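Kisetti Upright Holder, Black

The Kisetti is a small upright holder for shaped blocks, sample pieces and other things that roll or tip when you set them down. It has a flat front panel with a curved top edge, so whatever you put in it still shows above the rim. The piece goes in from the top and comes out the same way.

We make it in our Samdale workshop, in one color. The finish is matte and will pick up light marks with use. Wipe it with a dry cloth. Do not use solvents.
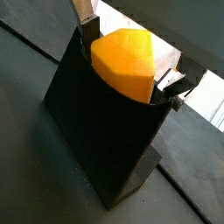
Kisetti holder in black, with a yellow-orange faceted piece. Piece sold separately.

The holder stands on its own and does not need to be fixed to the table. If you want it to stay put, order the Gazi pads, which stick to the underside and peel off again. They come in packs of 8.

Before you order, check that your piece is taller than the pocket is deep. Short pieces drop below the rim and are awkward to get out – Hanne Kallio in our order office can tell you if a piece will fit. Send her the height and the widest measurement.

Details
Item number: 358
Color: black
Finish: matte
Loading: from the top
Pads: not included
Sold: singly or in boxes of 13

Shipping and returns
Orders placed before noon leave Samdale the same day. Unused holders can be sent back within 30 days. Put the order slip in the box, and keep the original wrap if you can – the front panel scratches when holders are packed against each other.

Faceted pieces are listed on the Drosterton page, along with replacement pads.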